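4.2 Grasp synchronisation for two-arm folding

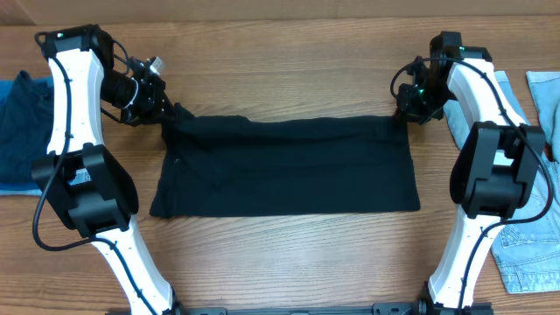
Figure 3. Bimanual grasp on a dark folded garment, one gripper at each upper corner.

The planner treats a fold as a single motion of a virtual line held between two grasp points. Each arm receives its own joint trajectory, but both trajectories are derived from the motion of that line, so a delay on one side shows up directly as a change in the distance between the grippers. With both upper corners of the garment held, as in Figure 3, the cloth closes the chain between the arms. A small rise in the distance pulls the upper edge tight and can drag a corner out of the fingers. A small drop lets the edge sag, and the fold line then lands short of its target.

We therefore run a coordination layer, Wonedwood, between the planner and the two joint controllers. It reads the measured joint positions of both arms, computes the current grasp distance by forward kinematics and compares it with the distance the plan asks for at that point. If the error exceeds 4 mm, the layer slows the leading arm until the other has caught up. It does not alter the path of either arm, only the rate at which the arm moves along it. An earlier version corrected the path as well, but the corrections from the two sides tended to work against each other and the cloth was shaken loose.

Grasp points come from the perception module, Grirkora, which segments the target garment and fits a polygon to its outline. Dark fabric is the harder case. Depth readings on navy and black cotton are sparse, and internal fold lines have little contrast, so a layer boundary inside the garment is easily missed. The outline against pale wood is still reliable – we use it alone to propose the corners and leave the depth channel to set the approach height. Where the upper edge is wavy, the polygon fit may place a corner on a local peak of cloth. To limit this, candidate points are ranked by how well the adjoining edge can be fitted by a straight line over the first 31 mm.

Other garments on the table are handled as keep-out regions. Segmentation masks from neighbouring piles are grown by 23 mm and passed to the planner as obstacles for the gripper fingers only. Applying them to the whole arm made many fold targets unreachable, as the upper links often have to pass over cloth at the sides of the workspace. The elbows are kept clear of the table by a separate height limit.

The layer has 2 known weaknesses. It assumes that both grasps are still held, and a lost corner leaves the measured distance unchanged, so the fold continues with one empty gripper. It also takes no account of stretch, and knitted fabrics tolerate a much larger distance error than the threshold allows. Stojan Vukčević's slip detector, described in Section 5, addresses the first of these. The second remains open.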